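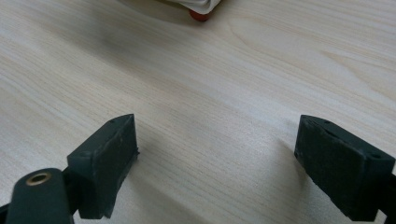 Die Tischreihe Medari ist ab Mai auch mit matter Oberfläche lieferbar. Die Platte wird bei Pesia nach dem letzten Schliff mit 2 Aufträgen Hartöl behandelt, der Zwischenschliff erfolgt von Hand in Faserrichtung. Auf hellem Holz bleibt die Maserung bei diesem Aufbau als feine, leicht graue Zeichnung lesbar, stellenweise mit breiteren Bögen, und bei diffusem Licht treten keine starken Reflexe auf. Die bisherige Ausführung mit Seidenglanz bleibt im Programm.

Zur Pflege: Staub mit einem nebelfeuchten Tuch in Richtung der Maserung abnehmen, stehendes Wasser sofort aufnehmen. Scheuermilch und Mikrofasertücher sind nicht geeignet, sie polieren die Fläche örtlich auf und hinterlassen glänzende Stellen. Nachgeölt wird dünn mit dem Pflegeöl Cullar, der Überstand ist nach 20 Minuten restlos abzunehmen. Ölgetränkte Lappen ausgebreitet im Freien trocknen lassen (Selbstentzündung).

Plattenbreite in beiden Ausführungen 85 cm. Oberflächenmuster liegen bei Dekker aus und können dort für 2 Wochen entliehen werden.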